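Notebook – packaging bench, Plundbridge
October, started 9.40

Closures today, and I've been looking forward to this one! The Wovton caps finally turned up (two bags, 715 in the big one, which is far more than we'll ever get through) and I wanted to try them on the white bottles before Inês takes the torque gauge back to Gando.

First job was sorting. I'd assumed all our whites shared a neck size. They don't. The small one has its own thread and will happily take half a turn of the wrong cap before it binds, so please check the neck before you blame the cap. Xiomara has put a strip of tape on the drawer for the small ones. Leave it there.

Did 10 open-and-close cycles on each bottle by hand, then the gauge. Readings are in the blue folder, under Kadlec (old heading, I know, will move them). What I love about the ribbed caps is the grip. I tried them with hand cream on, which was Joana's idea and a very good one, and could still get every one open without swearing. The smooth samples from last month were hopeless by comparison.

The wide bottle is my favourite so far. It stands beautifully, even when you knock the bench, and you can get two fingers in to fish out the cotton. Duarte thinks it wastes shelf space and he may be right – worth laying a full tray of each side by side before we argue any further.

Leak test next: 32 ml of dyed water in each, upside down on blotting paper until after lunch. I want to do the small one twice.

Still to do:
– ask Joaquim for more liners, the foam sort
– weigh the caps with and without liner
– no labels on anything until the leak test is written up
– water the plant

14.15. Blotters laid out on the side bench, timer set. If the small one holds I'll order the same thread for the next batch and tell Inês she can have her gauge.

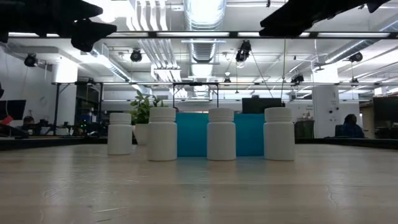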